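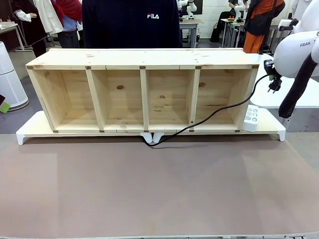

Moved domain, half my pages have dropped out of search

Forum: Site Owners > Search and Traffic

feltier_siwan
I run a small shop site, Feltier, selling felt and wool by post. In July I moved it from an old hyphenated domain to a shorter one. There were 724 pages on the old site, mostly products, plus a set of how-to pages that bring in most of my visitors. I put redirects in place the same evening. Visits held up for the first few days and then fell by 65 per cent, and they have stayed there.

The new domain had been registered before by somebody else and dropped. I didn't check what had been on it. Could that be the cause, or have I done something wrong with the redirects? I can edit the server settings but I'm not a developer.

Siwan Prosser

marty_k
Check the redirects before you worry about the history of the name. Pick a few old addresses from the how-to section, put them in the browser and see where you land. If they all go to the home page, that's your answer.

feltier_siwan
I've tried a dozen. The product pages go to the right product. The how-to pages all go to the home page. I thought that was fine as people can use the menu from there.

marty_k
It isn't fine. A search engine sees a page about wet felting replaced by a shop front and treats the old page as gone. Each old address needs to go to the page that replaced it. Leave the home page for the ones that have no match, and even then I'd sooner let them return a 404.

trolesero
I'd disagree on the last bit. If an old page has decent links from other sites, send it to the nearest category. A 404 throws those links away.

marty_k
Nearest category is all right if it really is near. People stretch it. I've seen a boot-cleaning article sent to a page of socks.

violeta_a
I look after sites for a few small firms and did a move like this for one called Illow. My order of work, for what it's worth:

1. Get a full list of old addresses. Use the old sitemap, the server logs and whatever your search console account still shows. The sitemap alone will miss pages.

2. Put the list in a spreadsheet with the new address in the second column. Sort by visits and do the busy ones by hand.
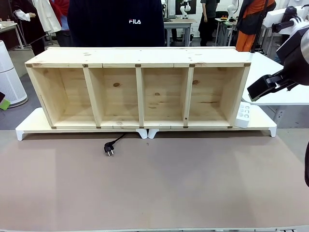

3. Set the redirects as permanent (301). Check for chains, where the old address goes to a second one and then a third. One hop is what you want.

4. Change the links inside your own pages so they point straight at the new domain. Check the canonical tags too. Themes often keep the old domain in there.

5. Submit the new sitemap and use the change of address tool if your search console has one.

6. Keep paying for the old domain. If it lapses, the redirects go with it.

Violeta Aravena

feltier_siwan
Thank you, that's very clear. I've just looked at the page source and the canonical tags on the how-to pages still say the old domain. So the page is telling search engines to look at an address that then sends them to the home page. No wonder.

marty_k
That would do it. Fix those today.

oldpostbag
Nobody has answered the bit about the previous owner. I bought a dropped name once and it had been used for casino links. Rankings were poor for months and I ended up going back to my old domain. I would look it up in a web archive now, before putting more hours in.

trolesero
Worth a look, but I wouldn't go back to the old domain on the strength of it. Moving twice makes more mess. Siwan has two faults she can see. Mend them and wait.

oldpostbag
I'm not saying move back. I'm saying find out. It takes five minutes.

feltier_siwan
Looked it up. It was a walking club, and then a parked page for a few years. No casino. There are 8 links to it from other sites, all to do with footpaths.

violeta_a
Then I'd rule it out. You could also check for a manual action in the search console, but with that history I'd be surprised.
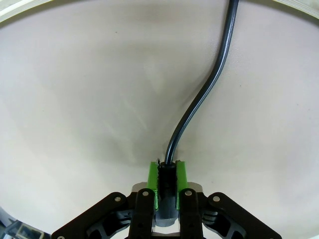
kestrel_web
Question for the thread as I'm about to do the same thing. How long should the redirects stay up after a move?

violeta_a
Keep them for at least a year, and longer if you can. The cost is one domain renewal, and people will still have old bookmarks and printed leaflets.

marty_k
Agree with that. I leave mine up for good.

trolesero
A year is enough for search. For customers I'd go by the logs. When the old addresses stop getting real visits you can let them go.

marty_k
And then somebody else registers the name and has all your old links. I'd keep it.

feltier_siwan
Update. I did the busiest how-to pages by hand on Wednesday evening and changed the canonical setting in the theme, which was one line. The rest of the list is going slowly. I found up to 6 versions of some product addresses, left over from the old filter menu. Do I need to map every one of those?

violeta_a
Use a rule to strip the filter part and send them all to the plain product page. No need to list them singly.

feltier_siwan
Will do that next. Visits haven't changed yet but three of the how-to pages are showing in search under the new domain.

marty_k
Give it a few weeks, and don't change page titles in the meantime or you won't know what did what.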